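Home | Maps | Oceans | Islands | Quiz Corner

What Is an Atoll?

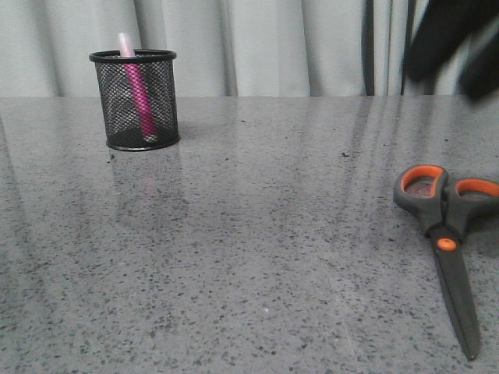
An atoll is a ring of coral around a shallow lagoon. It starts as a reef growing along the shore of a volcano. Over a very long time the volcano sinks, but the coral keeps growing upward – it needs sunlight to live.

Weldu is an atoll with 300 people. Its highest point is 2 meters above the sea. The lagoon has one deep channel, called Dindgate, where boats can enter. The next atoll, Pestinine, is 770 kilometers to the east.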